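Pisura Tabletop Set: README

Print | E-mail this page | 14 shares | 3 comments

Short clips of everyday table clearing, and we love how homey they came out! Over 2,000 were recorded; 1,117 made it into version 2.

Fields: clip_id, room, table, items, note
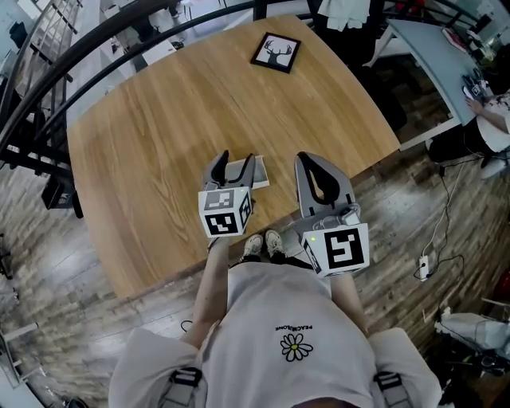
Tables get their own field, and wood grain is my favorite thing to browse by. Rounded oak-colored tops with long, flowing lines go under "light, grained", and small decor like the deer head print in its black frame goes under "items", lying flat or standing.

Related:
Lavier Shelf Set
Mastitz Drawers
Abeysekara Kitchen Notes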